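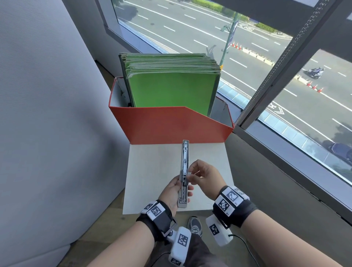

Lok-yiu Hsu wrote to me after the last newsletter that the walking guide had better be readable by someone standing in the rain with one glove on, or she'd go back to the old photocopied one. Fair enough! I've had her note stuck up over my desk all month and it has pretty much steered the whole spring update, so let me tell you where we've got to.

The Vida Creek trail guide is written. All of it, even the Drindier loop, which I kept putting off (I got lost there in February and didn't want to go back). We settled on 59 stops, and each one gets a short paragraph and a line about the footing. The type is bigger than your office first suggested, so the booklet runs longer, but I'd rather lose a few bird drawings than have people squinting at it.

Printing is where your grant really kicks in. Titness quoted us for 500 copies, stapled through the fold, with a cover that can take some damp. Vutow came in cheaper but wanted a glued spine, and a glued spine won't lie flat on a fence post, so I went with Titness. The first 90 go to the library and the two trailhead boxes, and the rest wait until the bridge at the mill reopens.

Money is fine. We're a little under on printing and a little over on mileage, mostly me driving out to re-check stiles that had moved since the county map was drawn. I'd like to shift the difference across if that's okay with you.

One thing is late, and that's the Chinese edition. Yung-ching Chiang has finished the first 2 chapters and they read beautifully, but the plant names are slow going and I don't want to rush them. Could we push that deadline back a month? I'm at my desk Wednesday afternoon if it's easier to talk it over by phone.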